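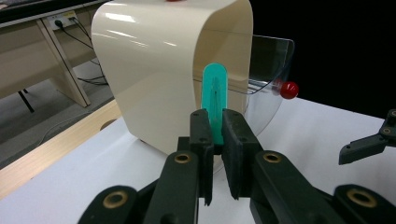
Kolten Technical College Opens Registration for Student Gripper Challenge

FOR IMMEDIATE RELEASE
June 20, 2026

Kolten Technical College announced today that registration is open for the Letik Challenge, a student competition in the handling of small objects with hand-held and arm-mounted grippers. The event will be held in September in the Granström Building on the college's main campus.

Teams of two to four students will complete a series of tabletop tasks, including picking up flat plastic sticks, holding them upright and placing them at marked positions. Each team will receive 11 tasks and will be scored on accuracy and time. Entrants may use a gripper of their own design or one built during the college's Introduction to Automation course, in which 197 students enrolled this academic year.

The challenge is open to high school and college students. Travel grants from a fund of $2000 are available to high school teams and will be awarded in the order in which completed applications are received.

Course materials, part drawings and the full rules may be obtained from the Automation Program office, Room 626. Teams must submit a safety form signed by a faculty adviser before using the practice tables. Practice hours will be posted once team assignments are complete.

Technical support for the event is provided by Hodix, which will also supply replacement parts to registered teams during the competition.

Media inquiries should be directed to the Office of Communications, Kolten Technical College.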